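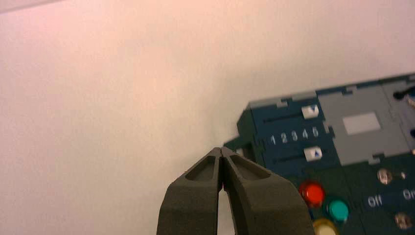 Progress report to the Fokness Fund: handling and storage of nerve biopsy samples

Last updated: November

Prepared by Jamila Seneviratne, laboratory lead, Flurkotura Neuropathology Service

1. Scope of this report

The grant covers a review of how sural nerve samples are collected, fixed, transported and stored between the referring clinics and our laboratory. This report covers the second funding period. It does not repeat the background given in the application. Clinical indications for nerve biopsy are outside the scope of the project and are left to the referring neurologists.

2. Work completed

The written procedure for sample collection has been revised and is now in use at both referring sites, Muden and Verhoeven. The main changes are as follows.

The segment is laid straight on a strip of card before fixation and is not stretched. The earlier procedure allowed the surgeon to pin the ends, and the two sites did this differently. Pinning has been withdrawn.

The segment is divided at the bedside into a portion for glutaraldehyde, a portion for formalin and a portion for freezing. The frozen portion travels on gauze dampened with saline. It must not float in saline. Several samples from Verhoeven in the first period showed ice crystal damage consistent with excess fluid, and the wording on this point is now much stricter.

The request form has a new field for the time of excision and a separate field for the time the portion entered fixative. Before the revision only the time of collection by the courier was recorded, and delay to fixation could not be calculated.

The paper archive has been entered into the sample register up to the planned cutoff. The register now holds 1000 records, of which 600 have a block or a frozen portion that can be matched to a storage position. The remaining records are complete as to patient and report, but the material has either been returned to the referring hospital or has not yet been located. Matching continues.

3. Quality of received material

Samples from Muden have been satisfactory in the current period. Teased fiber preparations could be made from all of them, and semi-thin sections were free of the dark, shrunken myelin profiles that we associate with rough handling.

Samples from Verhoeven have improved but are still uneven. Two arrived with the glutaraldehyde portion in formalin. Both were reported on paraffin sections only, with a note on the limits this places on any comment about small fibers. Asanka Majumder visited the site to go through the procedure with the operating room staff, and the tubes are now supplied with colored caps.

Crush artifact at the cut ends is seen from both sites. It is confined to the ends and has not prevented a diagnosis, but it reduces the length available for teasing. We have asked the surgeons to handle the segment by the epineurium only.

4. Delays and changes to the plan

The comparison of fixation times has started later than planned. It depends on the new form fields, and the forms were held up at Verhoeven while the hospital's records office approved the layout. The design of the comparison is unchanged.

One freezer had to be taken out of service after its alarm failed overnight. The contents were moved before the temperature rose above the permitted limit — the logger data were checked — and no material was lost. Storage positions for that freezer had to be entered again, which took staff time away from the archive.

The training video listed in the application has been replaced by a printed sheet with line drawings. Staff at both sites said they would not have access to a screen in the operating room. The cost is lower, and we ask permission to move the balance to consumables.

5. Next period

Matching of the outstanding records will continue, starting with the formalin blocks. The fixation comparison will be carried out on incoming samples from both sites and read by two observers without knowledge of the times recorded. Asanka Majumder will draft the scoring sheet and test it on archive sections first.

The procedure will be reviewed once more before it is offered to other clinics.

6. Decisions requested

Approval to move the video balance to consumables, mainly fixative tubes and transport boxes.

Agreement that the fixation comparison may report after the archive work, in place of alongside it.

Spending in all other categories is in line with the budget. The itemized statement has been sent separately by the finance office.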